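Akbridge Conference Table, Model 3098
Supplied by Metwally Contract Furniture

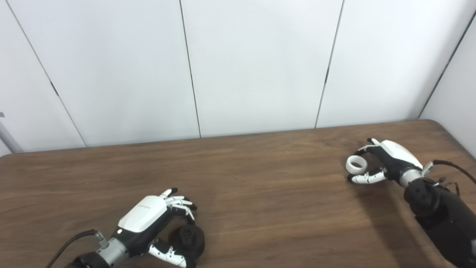 Brown wood-grain tabletop with rounded corners

The Akbridge range is intended for meeting rooms, training centers and public offices. Model 3098 is the largest table in the range and may be ordered singly or as part of a complete room installation.

Ordering information
Product code: 3098
Matching side table: 484
Cable tray (optional): 3868
Delivery: 17 working days from confirmation of order

Care and cleaning
Wipe the surface with a soft damp cloth and dry it the same day. Solvents, bleach and abrasive pads must not be used. Damage caused by unsuitable cleaning products is not covered by the warranty.

Delivery and assembly
Tables are delivered to a ground floor entrance unless otherwise agreed in writing. Assembly requires two persons. Customers in the Grikden and Denent service areas may request installation at the time of order. No deliveries are made on Sunday.

Institutional accounts
Schools, libraries and government offices may apply for an institutional account. Purchase orders should state the product code and the name of the receiving department. Written inquiries should be addressed to Vignesh Arumugam, Contract Sales.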